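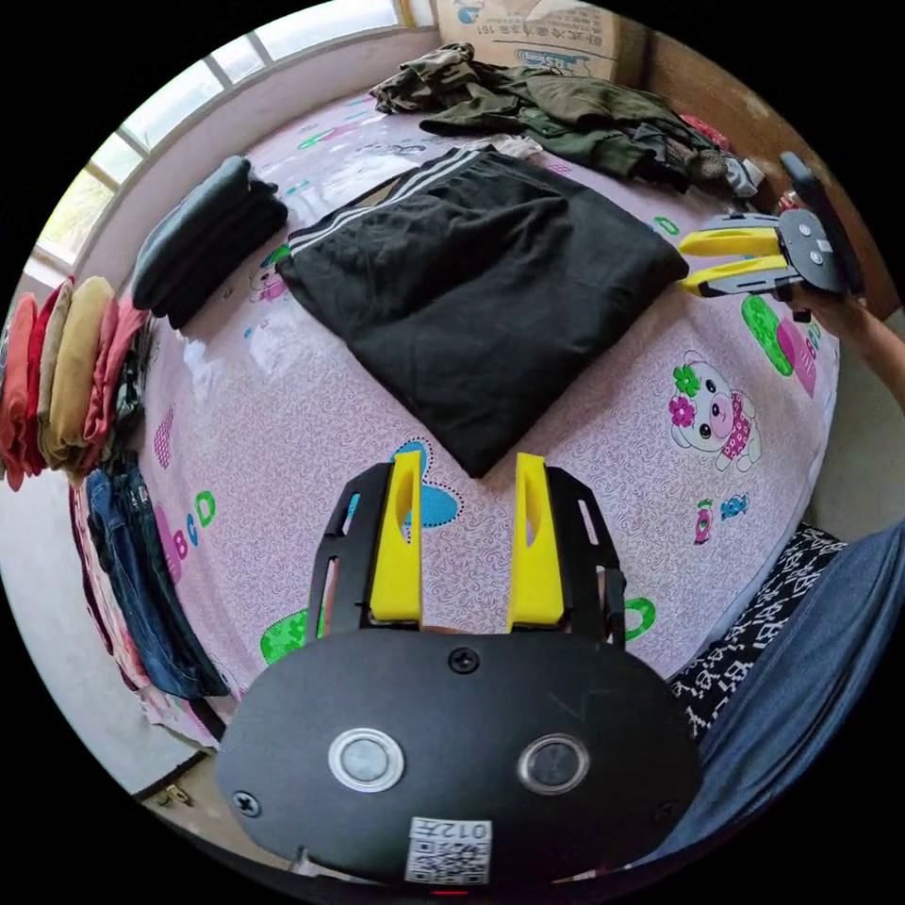

The laundry gets done on the bed: an interview with Sarita Dwivedi

Sarita Dwivedi has folded clothes on beds for as long as she can remember, and she talks about it the way other people talk about bread or tomatoes. She started at ten, helping an aunt with a household of cousins. Now she teaches a small evening class in home care at the Vishwakarma reading room, and I came away from our hour together wanting to empty every drawer I own!

"People ask me what table they should buy," she says, laughing. "You have a bed! It's the biggest flat thing in the house, it's the right height if you kneel, and the clothes can't slide off it the way they slide off a shiny table."

She likes a patterned sheet under the work, the more cartoons the better. Bears in polka-dot dresses are very welcome. Dark clothes show up beautifully against pale pink, she says, and you can see at once if a sleeve has wandered off.

Track pants are where she starts a beginner. Lay one leg over the other, pull the waistband straight, then bring the bottoms up and fold again until you have something close to a square. If there are stripes down the side, so much the better, because they act like a ruler. "When the stripes come out crooked, your fold is crooked. Just shake it out and go again. It's cloth - it forgives you."

I asked whether a square was better than a long narrow bundle. She thought about that for a good while.

"For a shelf, square. For a drawer, I like them narrow and standing up. My neighbor Manju Joshi rolls hers, and we've been arguing about it since I moved to Preten. She has very nice drawers, I'll give her that."

Her class takes 31 people at most, and the fall group was full when we spoke on October 7, 2021. Jalen Nguyen-Tran, one of the current students, sat in with us for the first part and admitted that he used to keep everything on a chair. He does his folding before supper now, with the radio on. "I thought it would be dull," he told me. "Then I did a whole load without checking my phone once."

Knits are another matter, and Sarita gets properly excited about them. A dark top with a collar arrives on the bed in a heap, and the temptation is to grab the middle and pull. She wants you to find an edge first, any edge, and take hold of it gently. A light stripe in the collar or some pale trim on the sleeve is a gift when the rest of the thing is black.

"Follow the trim with your fingers. It will take you to the sleeve, and the sleeve takes you to the shoulder. Then look for the label and you know which side is the inside of the neck. After that you're nearly home."

She also checks for lint while the top is still open. A strip of tape wrapped around the hand is all she uses, and she does the chest first, then the collar, then whatever she has patience for.

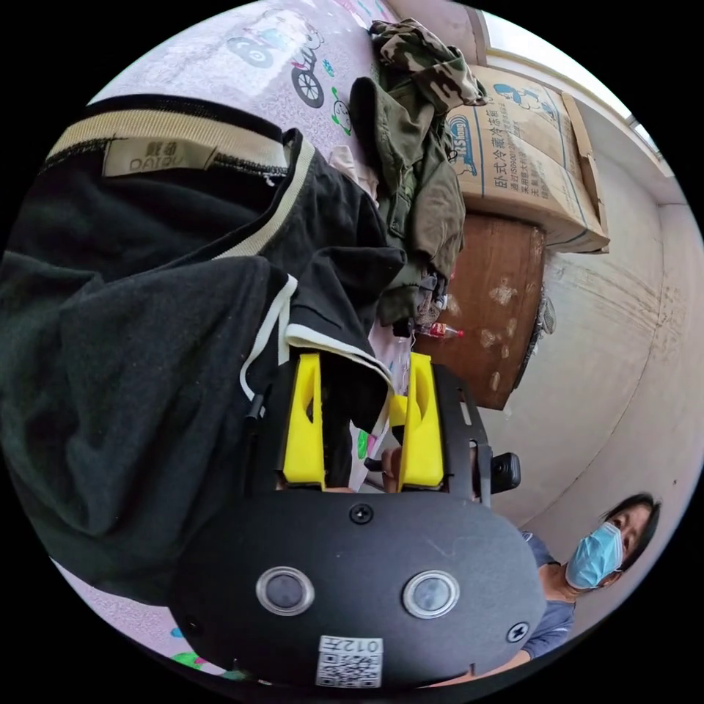 What she would like to do next

There is a plan for a second class in December, all about sweaters and winter coats, and Sarita has already begun collecting odd garments for it. Hoods are on the list. So are those long cardigans with a belt that never stays in its loops.

"Bring me the thing you hate folding," she says. "We'll put it on the bed and have a look at it together."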